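White rings left in the sink after descaling – harmless or not?

Posted by Nenell

I descaled our kettle on Wednesday with citric acid and poured the whole lot down the kitchen sink. By evening there were dull rings on the steel where the liquid had been sitting. They don't wipe off with a cloth and dish soap. The sink is a Skernness single bowl that came with the apartment, and I'd like to get my deposit back when I move out in March.

I used 50 grams of citric acid to a full kettle, which I now think was too much. Has the acid etched the metal, or is it just deposits? The water here is very hard.

Jadby

Should be fine, mine has had marks for years. Try toothpaste.

Rocío Xolalpa

Most likely deposits. Citric acid at that strength doesn't usually harm stainless steel if it only sat there for an evening. What you poured out was full of dissolved lime, and it dried on the surface.
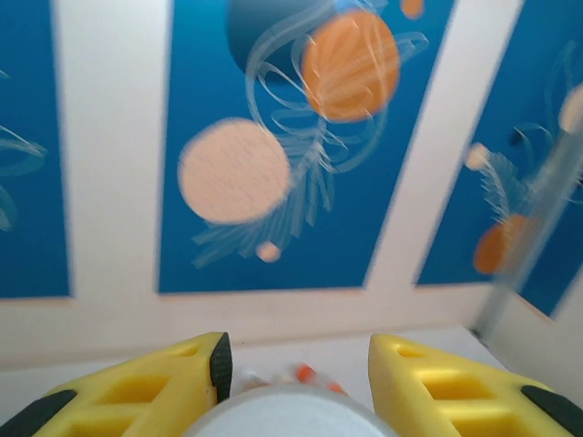 Rinse the sink with hot water first. Then soak paper towels in plain white vinegar, lay them over the rings and leave them for 20 minutes or so. Rub with a soft sponge, following the grain of the steel, rinse again and dry it with a towel. Drying matters with hard water – if you let it air dry you'll get new spots from the tap alone.

If you can still feel an edge with your fingernail after that, do it a second time. If the surface feels smooth but looks dull, use a mild powder cleaner made for stainless. No steel wool, and keep bleach away from the vinegar.

For the kettle, 2 level tablespoons is plenty. Run the cold tap while you pour it out.

Blomqvist

Agree with the vinegar. I'd skip the toothpaste, it left fine scratches on my drainer. A drop of mineral oil on a cloth evens out the shine at the end, and a 100 ml bottle lasts ages.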